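Spelling apps and word lists: your questions answered

Wed 26 August
By Despina Karagiannis

Print this page | E-mail this page

Parents have been writing to me since June, when half the schools in our district sent home a flyer for the Vulteck spelling program. I taught Grades 3 to 6 for a long time and I have seen a lot of spelling programs come and go. Bear that in mind as you read.

Does my kid need a spelling app?

Probably not. If the school is paying and your child likes it, fine. If you're being asked to pay for it yourself, I'd want to see more than a flyer. Most of these programs show a word, hide the word and ask for the word. You can do that with an envelope and a pencil.

The flyer says children will "master 2,000 words." Is that realistic?

Ask what "master" means. In the version I tried, a word counted as mastered after it was typed correctly three times in one sitting. Any teacher will tell you a kid can get "necessary" right three times on Monday and write "neccesary" in a story two days later. I'd like to know how many of the 2,000 are still there after the summer holidays. I wrote and asked. The reply thanked me for my interest.

What about the Koutsoukos method, with the colours?

Colouring vowels one way and consonants another does make some children slow down and look, and slowing down helps. I'm less convinced the colours themselves do anything. My own class spent a good part of each lesson hunting for the right marker. Underlining the tricky bit of the word gave me much the same result.

Is "practice" or "practise" correct?

Both, depending on where you are and what the word is doing. In Canada the noun is always "practice". For the verb, "practise" is the traditional Canadian choice, though you will see "practice" used for both. The trick is to swap in "advice" and "advise", where you can hear the difference. Same with "licence" and "license". Check which dictionary the app is using, too. The one I tested marked "neighbour" wrong until I found a setting three menus deep.

Do rhymes and tricks work?

Some do. "A piece of pie" has rescued plenty of people. "The principal is your pal" is all right as long as the child knows that a principal can also be a sum of money, or the main reason for something. What I don't care for is a separate rhyme for every word on the list. By the time there are 13 of them the child has to remember the rhymes as well as the words, and the rhymes get mixed up.

Isn't "i before e except after c" a rule?

It's a rule if you leave out "weird", "seize", "their", "science", "protein" and "neighbour". It behaves better if you limit it to words where the letters say "ee", and even then "seize" and "protein" won't cooperate. I stopped teaching it as a rule. I put "receive", "ceiling" and "deceive" together on the board and let the kids notice.

Won't spell-check catch everything anyway?

Type "I lead the team last year, but than I lost my patients" and see how much gets flagged. Some checkers are better at this than they used to be. I wouldn't hand the job over to one, especially with pairs like "loose" and "lose" or "affect" and "effect".

Reader Lambros Margaritis says his daughter reads all the time and still can't spell. How is that possible?

It's common. A good reader can recognize a word from its shape and the sentence around it without looking closely at the middle. Spelling asks for every letter, in order, from memory. I'm suspicious of anybody who promises that reading will fix it by itself. Have her write more, and pick out a few words at a time to go over.

Should I correct every mistake?

No. Pick two or three, preferably words she uses a lot. A page covered in red mostly teaches a child to stick to short words, and then you get a whole story in which everything is "nice".

Are the Mutby workbooks any better?

They're cheaper, and they don't need charging. The word lists are sensible up to Grade 4. After that there are too many word searches for my taste. Finding "government" backwards in a grid has never helped anyone remember the first n.

Where can I send a question?

Use the e-mail link at the top. Please tell me the child's grade and give me a few of the actual misspellings, as "bad at spelling" doesn't give me much to go on.
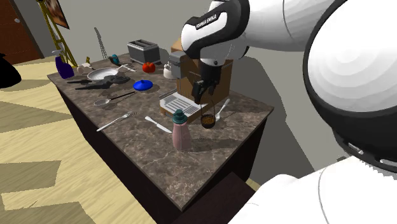

A robot arm over a kitchen counter, with a coffee machine close by.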